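Visit Report: Open Day at the Quintela Sound Works
Jul 18, 2026
Submitted by Bouchra Saber, Program Office, Stiltano Foundation for New Music

The Foundation was invited to the summer open day at Quintela, the former dye house now used as a studio and pressing workshop for experimental and electronic music.

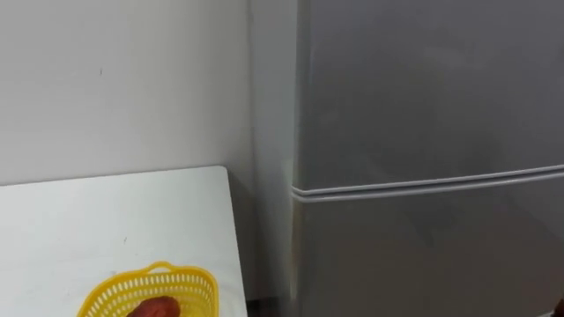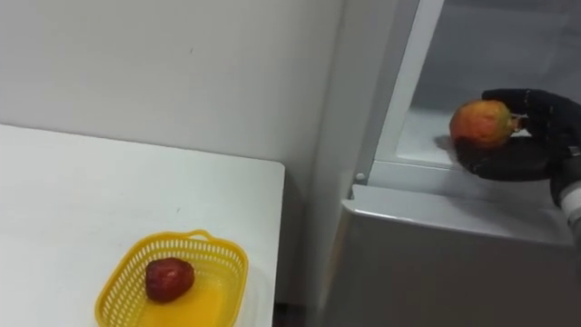
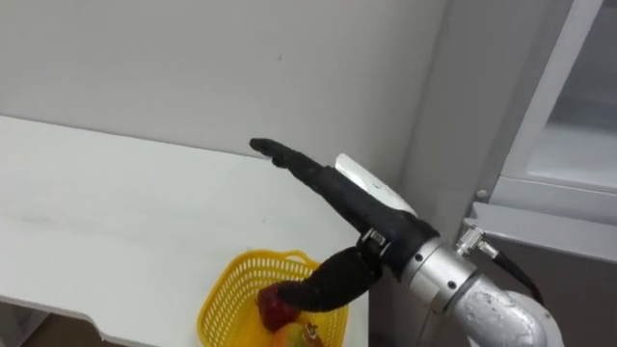
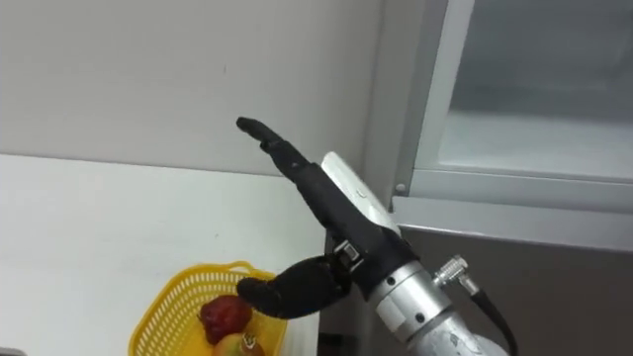 The visit began in the mastering room, where the staff of the Prosel label played test pressings from a forthcoming series of long-form drone works. The left channel of the second side was noticeably dull, and the engineer confirmed that it will be cut again before November.

Guests were then shown the tape archive. It holds 452 reels, of which 278 have been transferred. The remainder includes the early Fesetti recordings, made with contact microphones on heating pipes. Several of these reels need repair before they can be played. The archive has applied for a grant of 4,000 dollars toward this work, and its application is under review by the Foundation.

The afternoon concert consisted of 4 short sets. The closing performance by Fesetti, for two amplified cymbals and a shortwave receiver, was the strongest of the day. The opening set suffered from feedback in the low range, and the seating near the loading door was exposed to street noise.

Parking is limited. Members attending the next open day should use the tram stop on the north side of the building.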